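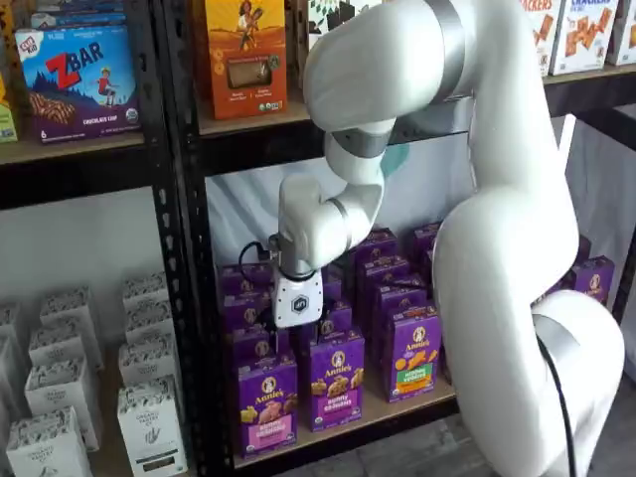

Most of the trouble I get called out for on shelf-picking arms comes down to the cable. I have looked after the cell at Plillholm since November, and in that time we logged 18 stops. The gripper caused two of them.

A cable at the wrist needs slack to turn, but slack catches on boxes and shelf edges. Installers set it once, with the arm parked, and leave. I think that is wrong. It should be set with the arm at its worst reach – deep in the lowest shelf, wrist turned all the way – and checked again whenever the shelves move.

Touran Ghorbani, who runs the floor, would like fewer checks. Each one costs her a few minutes of picking. I still say do it every week, and write down who did it.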